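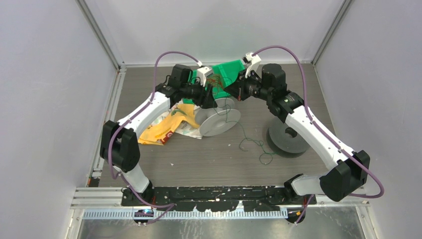 Figure 3. The Clomville cell with both arms over the table. Purple cables run from the bases to the grippers.

4.2 Upkeep of the cell

The supplier's handbook for the Clomville cell treats upkeep as a matter of hours run. Check the joints, wipe the rail, change the cables at a fixed interval, and the two arms should stay in line with each other. We followed this schedule for 172 shifts and are not persuaded that it did much good. The log kept by Naheed Virk records 20 stoppages in that time, and we could find no link between a stoppage and the hours run since the last service.

The outer cables are our main doubt. Each purple cable is routed outside the arm, past the elbow and over the wrist (Figure 3), and the slack has to be set by hand. Too little and the cable pulls at the gripper when the wrist turns; too much and the loop swings into the work. The handbook gives one slack length for all jobs. It was worked out at Dostcombe on a cell that moved flat boxes, and we see no grounds for carrying it over to a table with spools, crumpled bags and thin wire on it. We reset the slack by eye with the arms at full reach, and that setting has been kept.

The second doubt concerns dirt. The black rail along the front picks up small white specks, and the slotted metal below it is awkward to clean with the arms fitted. Runex, who supplied the service plan, advise a weekly wipe. We did this without fail until October and then stopped for a month as a rough test. The stoppage rate did not change. One month proves very little, and we would not advise others to stop cleaning on the strength of it.

Finger checks were of more use. The white fingers are cheap, quick to swap, and the part most likely to be knocked. A finger bent by 2 mm was enough to spoil a grip on a spool rim, while the arm's own self-test went on reporting a pass. We now check both grippers against a spool stood on its edge before each shift.

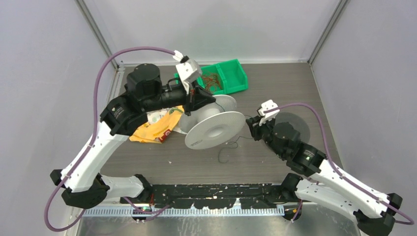
Sylvie Hiebert, commenting on a draft of this section, objected that a check made by eye cannot be compared between shifts, and that we had swapped a weak number for no number at all. She would keep the Runex interval until something measured could replace it. We accept the first point. On the second, a figure that does not predict faults has little claim to be kept, and the 230 pages of service records we were given contain no test of it. A gauge for cable slack is being made, and its readings will be set against the stoppage log.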